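Küchenwaage mit Vorratsfunktion: die Mokoena 2000 nach einem Vierteljahr im Haushalt

Wie viel Essen bei uns im Müll landet, wusste ich bis zum Winter nicht. Ich hätte gesagt: wenig. Ein halbes Brot vielleicht, ab und zu ein Joghurt, der hinten im Kühlschrank stand. Meine Schwägerin Zuzanna Michalski führt seit Jahren ein Heft darüber und hat mir geraten, es einmal vier Wochen lang aufzuschreiben. Mit Heft und Bleistift habe ich sechs Tage durchgehalten. Danach habe ich die Mokoena 2000 gekauft, eine Küchenwaage, die neben dem Gewicht auch festhält, was man wegwirft und was man eingelagert hat.

Gekauft habe ich sie im Laden von Callel zum normalen Preis, es gab keinen Rabatt und keine Absprache mit dem Hersteller. Wir sind ein Haushalt mit zwei Erwachsenen und einem Kind, das an manchen Tagen alles isst und an anderen nur Nudeln.

Aufbau und erste Einrichtung

Im Karton liegen die Waage, ein Ladekabel und ein dünnes Heft mit der Anleitung. Die deutsche Übersetzung ist brauchbar, nur beim Kapitel über die Kategorien musste ich zweimal lesen. Die Waage legt neun Gruppen an: Brot, Obst, Gemüse, Milchprodukte, Fleisch und Fisch, Gekochtes, Trockenware, Getränke, Sonstiges. Umbenennen lassen sie sich nicht. Wer Eier von Milchprodukten trennen will, muss sie unter Sonstiges führen, wo dann auch der Kaffeesatz landet, wenn man ihn mitwiegt. Ich wiege ihn nicht mit.

Die Bedienung geht über vier Tasten am vorderen Rand. Schale aufstellen, Tara drücken, Reste hinein, Gruppe wählen, speichern. Nach ein paar Tagen dauert das kaum länger als der Gang zum Eimer. Eine App gibt es, sie ist aber nicht nötig. Die Monatsübersicht zeigt die Waage auch selbst an, wenn man die linke Taste gedrückt hält. Das steht übrigens nur auf der vorletzten Seite der Anleitung.

Genauigkeit

Verglichen habe ich mit der alten mechanischen Waage meiner Mutter und mit abgepackter Ware. Ein Päckchen Butter, ein Kilo Mehl, eine Dose Tomaten: die Abweichung lag immer unter zwei Gramm. Bei sehr kleinen Mengen, etwa Kräutern oder Hefe, braucht sie einen Moment und springt manchmal zurück auf null. Dafür habe ich weiterhin den Teelöffel.

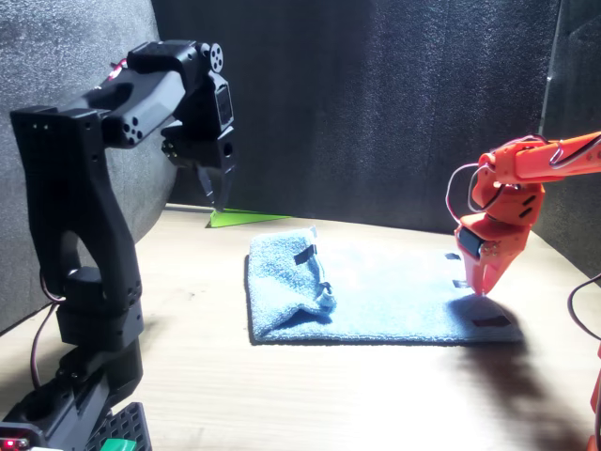
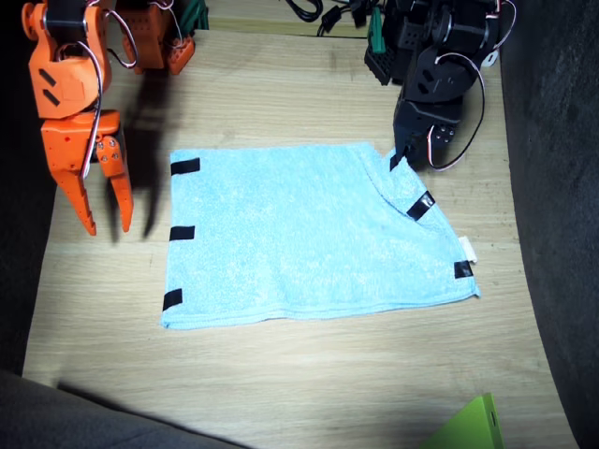 Brodham, 22. Mai 2026

Nun zu dem, was die Waage über unsere Küche erzählt hat. Im ersten vollen Monat standen beim Brot 172 Gramm auf der Anzeige, was ich zuerst für einen Fehler hielt. Es war keiner. Brot werfen wir kaum weg, weil wir es scheibenweise einfrieren. Der große Posten war Gekochtes: Reis, Nudeln, die zweite Hälfte vom Eintopf. Zusammen kamen wir auf ungefähr 2000 Gramm, und das meiste davon war Beilage. Ich koche also seit Jahren zu viel Reis.

Im zweiten Monat habe ich den Reis vor dem Kochen abgewogen, auf derselben Waage. Die Menge bei Gekochtem ging deutlich zurück. Beim Gemüse hat sich nichts getan. Salat kaufe ich nach Laune, und die Waage kann daran nichts ändern.

Die Vorratsfunktion

Neben dem Wegwerfen kann man auch Vorräte erfassen. Man wiegt etwa das Glas mit den Linsen, speichert es unter Trockenware und gibt eine Woche an, bis zu der man es verbrauchen möchte. Ist die Woche erreicht, blinkt morgens ein Punkt neben der Anzeige. Welches Lebensmittel gemeint ist, sieht man erst in der App. Auf dem Gerät selbst steht nur die Gruppe, und wer fünf Gläser Trockenware hat, sucht dann eben.

Ich habe diese Funktion nach dem ersten Monat nur noch für das Gefrierfach benutzt. Dort lohnt sie sich. Zwei Beutel Suppe, die ich sonst vergessen hätte, haben wir so noch gegessen. Für Konserven reicht mir das aufgedruckte Datum.

Henryk Szulc aus unserer Einkaufsgemeinschaft hat dasselbe Modell und erfasst damit die Gemüsekisten, die wir vom Hof bei Trorville bekommen. Er ist zufriedener als ich, stört sich aber an der Obergrenze von fünf Kilo. Eine volle Kiste muss er in mehreren Portionen wiegen und die Werte nacheinander speichern. Addiert werden sie immerhin automatisch.

Akku und Reinigung

Der Akku hält bei täglichem Gebrauch gut drei Wochen. Eine Warnung kommt spät, meistens am selben Tag, an dem die Waage dann auch ausgeht. Gespeicherte Werte bleiben erhalten. Die Oberfläche lässt sich feucht abwischen, nur in der Rille um die Tasten sammelt sich Mehl. Mit einem trockenen Pinsel geht es heraus. Die mitgelieferte Haube habe ich nach einer Woche in die Schublade gelegt, weil sich die Tasten darunter schlecht drücken lassen.

Was fehlt

Drei Dinge hätte ich gern anders. Die Gruppen sollten sich umbenennen lassen. Die Jahresübersicht gibt es nur in der App, und die verlangt dafür ein Konto -- bei einer Küchenwaage sehe ich das nicht ein. Und es fehlt eine Möglichkeit, einen Eintrag zu löschen, ohne gleich den ganzen Tag zu verlieren. Einmal habe ich versehentlich eine volle Auflaufform als Abfall gespeichert, und der Monat sah danach entsprechend aus. Der Kundendienst hat auf meine Anfrage nach vier Tagen geantwortet: Das Löschen einzelner Werte sei für ein Update im Juli vorgesehen. Ich trage es hier nach, falls es kommt.

Für wen sie sich eignet

Wer ohnehin eine neue Küchenwaage braucht, bekommt ein genaues Gerät mit einer Zusatzfunktion, die in den ersten Wochen am meisten bringt. Danach kennt man seine Schwachstellen und wiegt seltener mit. Bei uns steht sie weiter auf der Arbeitsplatte, inzwischen vor allem zum Backen und für den Reis. Wer schon eine gute Waage hat, kommt mit einem Zettel am Kühlschrank ähnlich weit, sofern er ihn länger als sechs Tage führt.

Für Großküchen oder Vereinsfeste ist sie zu klein. Dafür gibt es vom selben Hersteller ein Modell mit größerer Platte, das ich nicht ausprobiert habe.

Wertung: vier von fünf Punkten. Der Abzug ist für das Kontokonto der App und das fehlende Löschen einzelner Einträge.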